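# Workshop tips: budgeting for a small bin-picking cell

Price the whole cell before you price the arm. The arm is the line everyone looks at, and the lines under it are the ones that run over. When we planned ours at the Cakport shop, the small items (clamps, bin, divider, cable ties, tape, power strips) came to $342. None of them were on the first version of the list.

**Start with the parts you need to move.** Write down the longest, the shortest and the heaviest. Measure how wide the gripper has to open, then add room for the fingers to get down beside a part that is lying against a wall. A gripper that opens exactly as wide as the part is the wrong size.

**Buy the bin early.** Have it on the table before you order fingers. Sloped walls, deep corners and shiny metal floors all change what you need. If you are using a camera to find parts, try it over the real bin under the shop lights. A can of matte paint costs less than a second camera.

**Clamp first, bolt later.** A divider held with spring clamps can be moved in a minute. Run it that way until you stop moving it, then pay for brackets. Check that the clamp handles stay out of the arm's path.
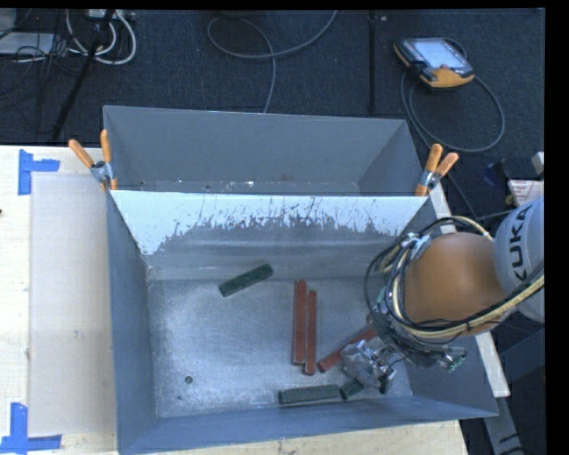 Do you need to buy a custom bin for a first setup?

A stock sheet-metal bin is fine to start with. Put the money into the gripper fingers, and order a custom bin only after you know which corners give you trouble.

**Plan for cable.** Measure from the controller to the farthest point the arm reaches, add the slack, and order the next length up. We ordered short and paid $120 for a replacement. Cables on the floor need a route too – covers are cheap, so put them on the first order. Give the teach pendant a hook or a shelf.

**Get quotes for the same thing.** We asked Gilurell and Zunar for prices on a gripper package. Zunar's total was $2,769 with fingers, mounting plate and hoses. Gilurell's looked lower until we added the plate. Send every supplier the same list and ask them to price each line, even the ones they don't stock.

**Used equipment.** Ask for the controller's hours and software version in writing. Find out if the pendant and its cable are included – sometimes they aren't. We bought our stand used from Odera for $300 and spent nearly a full day leveling it.

**Things to put on the list now:**

- Spare gripper fingers, one set
- Test blocks in at least two colors
- Tape for marking positions on the table
- A second power strip
- Safety review and any guarding it calls for
- Time for someone to learn the pendant

Leave a blank line at the bottom for the part you break in the first week. Ours was a hose fitting, and it took longer to arrive than the gripper did. We ordered in December, so allow extra time if you are buying near the holidays.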